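November, 9:40 am
By Lorna Petrie

Back on the Mishra cash book this morning. Flutano finished reading the scans overnight and gave me 1,664 lines, which sounded great until I started matching them to the bank slips from the Tosden branch and only 1,092 would pair up. I had been hoping for a lot better than that! Most of the misses are in the spring pages, right before the campaign period, so of course those are the ones we care about.

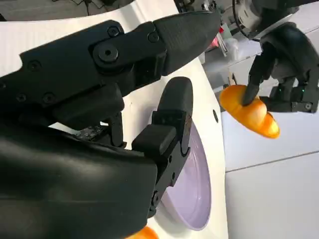 Check the date order before you blame the cash book, said the note stuck to my monitor, the Camby ledgers were day first and we lost a whole afternoon to it. Fair point. I opened the import settings and there it was, month first. Switched it, ran it again, and got 1,181 pairs. Better, still not good. The old run is saved under Mishra 2 if anyone wants to compare (please don't overwrite it).

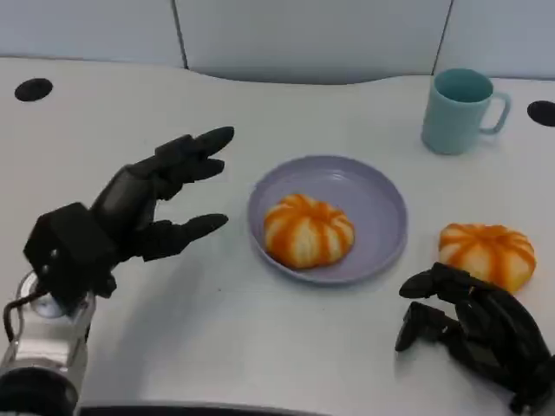

Lorna Petrie

3:15 pm. Went through the leftovers by hand for a while. A lot of them are round sums with initials and no slip at all — could be cash that never went near a bank, could be slips we just haven't been given. I'm not writing either one in the report yet. I did spot the same set of initials next to
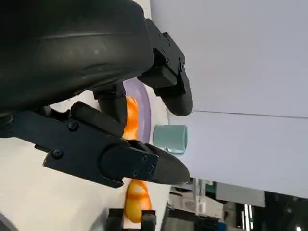
entries in two different inks, on pages that are supposed to be months apart, so I want the originals out of the evidence store and not just the scans. Request form is filled in. Still need the Tosden slips for April.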